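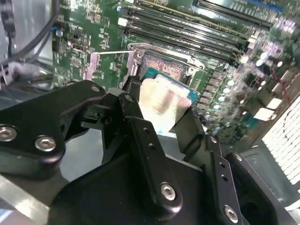
Gripper holding the CPU over the open socket, wrist cam view, board in the case

Re: [cell-planning] gripper + spares budget, need numbers before the October cutoff

Quick reply between two other things, so sorry for the order of this. Quoted part is the original from last week, my answers under it.

> Hi all,
>
> I'm putting together the equipment request for the second rebuild
> cell. What I have so far is the Bevon quote for the gripper, 1756
> with the finger blanks, and a line that only says "fixtures, misc."
> which is going to get sent back to me.
>
> Questions:
>
> Do we need a second full gripper or can we live with spare fingers?
>
> Is CPU placement in scope for the new cell or does it stay with the
> people at the bench? I've heard both. It changes the budget a lot.
>
> Who is paying for the boards we wreck? Last time it came out of
> training, and training was not happy.
>
> Does the wrist camera need replacing? Somebody wrote "upgrade cam"
> on the whiteboard with no name and no price.
>
> I'd like one number per line and I'd like it before the end of the
> month. Please don't send me a range.

OK. One at a time.

Second gripper: no. Spare fingers, yes, two sets. The body has not given us any trouble. What wears is the tips, and the screws on the finger plates work loose if they're not checked at shift start. Galbridge will cut a set from our drawing for 900, and that's a set, not each (I asked twice becuase the first email was vague). So 1800 for two. Put that on its own line, don't bury it in fixtures or it gets cut with fixtures.

If you do want a second gripper anyway, for a hot swap, I won't fight it. But then we also need the matching mount and the cable, and the Bevon quote includes neither one. Ask them. The 1756 is the bare gripper and blanks.

CPU placement: in scope. That's the shot up top. It's the hardest pick in the whole job so I'd plan around it and let the easy ones follow. Look how little room there is. Memory slots on one side, rows of caps on the other, retention lever and its bracket sticking out to the left, and the chip has to come down square onto that open field of contacts. In the shot it's still tilted. With those fingers you also lose sight of half the socket once the chip is over it, the thing being carried is in the way. So anybody who wants to save money by relying on the wrist view alone for final alignment, please look at that before you sign anything.

Which is my long way of saying we need a second camera, fixed, looking in from the side. Not a fancy one. Carretero has a kit with bracket and lens for 1387. I'd take that over the cam upgrade on the whiteboard. That note was mine by the way, sorry, ignore it, it's from spring.

The other thing wrong in that view is light. The lid on the processor is blown out almost white and there's glare over the power section on the right. Same camera with decent diffuse light would be a different story. Diffuser panel and a dimmable strip, we can do that out of shop consumables, no line needed. Just please nobody order another bare LED ring, we have plenty.

Slimmer fingers: came up on the last call. Current plates are thick. Thinner would clear the case walls better and hide less of the socket. Galbridge says they can do it from the same drawing with the upper section narrowed but would not promise the 900 price. I'd say order one standard set now and hold the second until they come back with a real number. Keep 900 in the budget for it either way. If it comes in higher I'll do the change request myself.

Wrecked boards: own line, please, under the cell and NOT under training. I want 28 scrap boards for the ramp-up period. Dramon sells pulled boards by the box, they'll mix models unless you tell them not to, so tell them not to. Same socket, same slot layout, and I want them with load plates that still open and close. Dead is fine. Contacts should be intact as delivered, or we can't tell their damage from ours. No price yet, I've asked, you'll have it tomorow by noon.

Also want dead processors to go with them. One per board is overkill. I'll see what's in the drawer before we buy any.

Cases: we train in the case, not on an open board. I know it's slower. But cables hang down along the side of the board in the real units and they drift into the path, and a flat board on a table teaches you nothing about that. Zip ties and cable clips, cheap, put them in misc. if you must have a misc.

So for your sheet, as of right now:

Gripper, Bevon, 1756
Fingers, Galbridge, first set, 900
Fingers, second set, held, 900
Side camera kit, Carretero, 1387
Scrap boards, Dramon, qty 28, price to come
Mount and cable for the gripper, price to come, ask Bevon

That first line is the one gripper the new cell needs anyway, to be clear. "No second gripper" above means no backup for it.

Still open and not mine to decide: whether the new cell gets its own torque driver for the cooler screws or shares with cell one. Sharing is free and annoying. If somebody has an opinion, reply on list and not to me directly, I lose things.

Also lead times. Bevon said weeks and would not say how many. If the request slips past October we are into the next budget and I'm redoing this whole email, so even a half complete sheet is better than a late one. Send it with the two blanks if you have to.

Off to the floor, back at 3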